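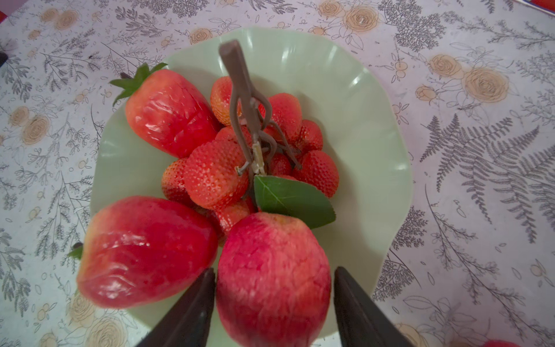 ok so I've spent most of September going through my grandmother's recipe cards and I have things to say. Thread, sorry in advance

First of all there are 180 of them. In a shoebox. The rubber band around the shoebox gave up the second I touched it and went all over my kitchen floor in tiny pieces

I thought I'd type up the whole lot in a weekend. I am on card 40. The handwriting is gorgeous and I can read maybe half of it

She never wrote down oven temperatures. It's "hot oven" or "not so hot oven" and on one card, for a plum cake, "oven as for Mrs. K." WHO IS MRS. K

My cousin Janaka thinks she was the neighbor back in Jundham, the one with the fig tree. My mom says no, that was a Mrs. Bemen and she couldn't cook at all. This has been going on in the family group chat for 2 days and people are getting heated

Measurements are a whole other thing. "A blue cup of flour." The blue cup broke before I was born. I've been assuming it was a bit bigger than a regular cup and so far the biscuits are fine, the dumplings were a crime

There's one for apple butter that I really want to get right. It's the one thing I remember her making — the whole house smelled like cloves and we weren't allowed near the stove

The card says 11 apples, sugar "until your father stops complaining," cook until it looks like the other one. What other one, Grandma

First try: way too thin, basically hot applesauce with opinions. I ate it on toast for a week anyway

Second try I left it on low while I watched a movie and it went kind of leathery at the bottom, but the top layer?? So close. I called my mom at 10 at night to tell her and she was asleep and not as excited as me

Dehua from work told me to use a slow cooker with the lid propped open on a wooden spoon. Going to do that next. If anybody has a better way to keep it from spitting all over the wall I'm listening

Also a question for people who have done this with family recipes: do you fix them? Like do I write 350 on the plum cake, or do I leave "oven as for Mrs. K." alone and put a note underneath?

I'm leaning toward the note. It feels rude to correct her — she would've had something to say about it

Oh and a bunch of the cards aren't recipes. One is a list of everyone who came to a birthday party and what they brought, with two names crossed out really hard. One just says "do not lend Khondokar book again"

Mom won't tell me about the crossed-out names. She did laugh for a long time though, so I'm going to ask again at Thanksgiving when she's had some wine

Anyway the plum cake is in a medium-ish oven right now, I'll post how it comes out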